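14 shares | 3 comments

Visit notes: Goltska test room, March

The second stop on the Zanance supplier tour was the small-arm test room at Goltska. I had asked to see it after reading their fault summary on the desktop arm, a short paper with one bad number in it. Out of 344 pick-and-place cycles, 21 ended with the arm dropping its load or stopping short of the box.

Mỹ Trịnh runs the room. She went through the log in order. The first two drops were put down to worn finger pads and the pads were changed. The drops went on. The next suspect was the Lotov power supply, which was swapped for a larger Feng unit, again with no effect. The log then shows a gap while the team argued over firmware.

The cause was a servo lead. At full reach the lead pulled on its plug, and on a fast return it lost contact for about 20 milliseconds. The shoulder servo went limp, the controller saw no error, and power came back with the joint out of position. On one run the arm swung back to its last commanded angle while a technician had a hand near the gripper. She was not hurt, but the run was logged as a safety event and testing stopped until a cutoff switch was fitted.

I was shown the fixed version for most of the afternoon. Cycle speed is still higher than I would pick for a bench with no guard.

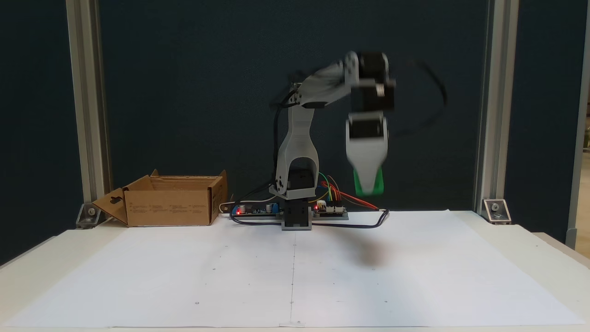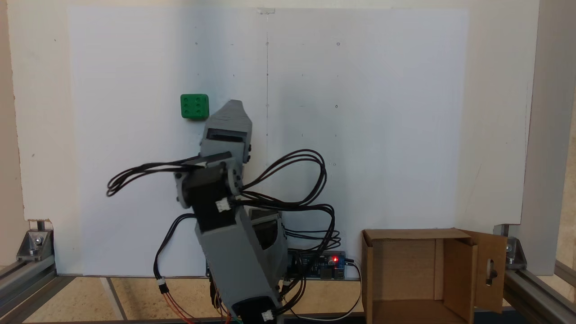
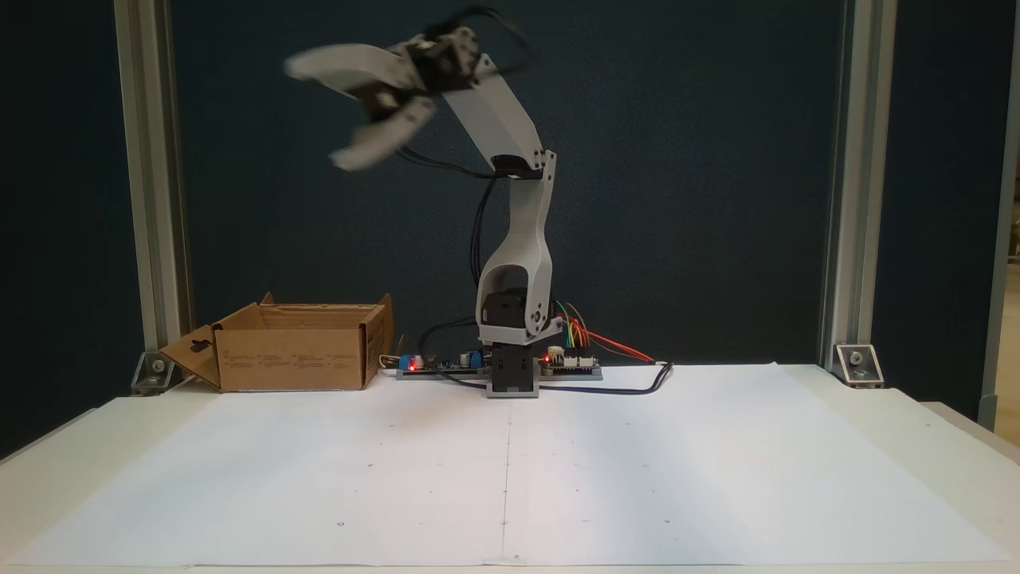
My main concern is strain relief. Goltska has added a clamp at the shoulder plug and rewritten the restart routine so that a joint holds still until it is told to move. Both are sound. The leads farther up are another matter - the black cables loop freely around the arm, and a loop that size can catch on a corner or work a plug loose in the same way. I asked for ties at each link and a pull test on every connector. Trịnh agreed to the pull test and wants to try the ties on one arm first, as an earlier set limited wrist travel.

Still open: the controller does not record supply dropouts, so a repeat of the fault would again look like a bad grip. A logging change is planned. I have asked for the next 344 cycles to be run with it in place, at the same speed and with the same load.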